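Robots & Automation > Buying and Budgeting
February

Second gripper or better fingers? PC teardown cell
Posted by Belmiro Magalhães

We take apart office desktops for resale parts and I have to put in next year's equipment request by Friday. The arm is paid for. I have a quote from Gralon for a second gripper at 3795, and Joly sells finger sets for 500. Most of our trouble is around the drive cage, where the cables run close together.
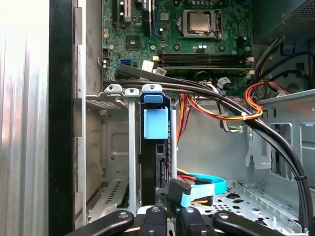 Side panel off, gripper going in by the drive cage.

Is the second gripper worth it, or do I start with fingers?

dbaxter
Fingers first. Those jaws look long and flat for that kind of space. Buy 2 sets so you have a spare. I would not spend 3795 until you know which jobs fail and why.
Dougal Baxter

cuseo_tom
Disagree with Dougal. We bought fingers twice and then bought the gripper anyway. If one hand has to hold a cable aside while the other pulls a plug, no finger shape fixes that. Put the big number in now. It is harder to ask in the middle of the year.

Belmiro Magalhães
Fair point on timing. Drives are not what worries me. It's the power plugs. The wires come off the back in a bundle and there is usually a SATA cable right next to it, so the finger has to come in at an angle.

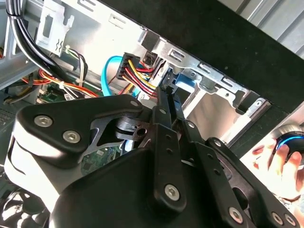

I also need to cover wrist camera mounts and screws in the same request, and I have 200 set aside for that. Goneo offered a trial gripper but wants us to pay freight both ways.

dbaxter
Take the trial. Freight is cheap next to a gripper that sits on a shelf. Ask them in writing what happens if you scratch it, sheet metal edges will do that.

cuseo_tom
OK, I can agree with the trial. Still list the gripper as a separate line so they can't say they never saw it.

Belmiro Magalhães
Will do both. Two finger sets as line one, gripper as line two, freight under misc.

Related threads
Gralon lead times
Used arms: what to check before paying
Joly finger sets, aluminum or steel
Spare parts budget for a one-arm cell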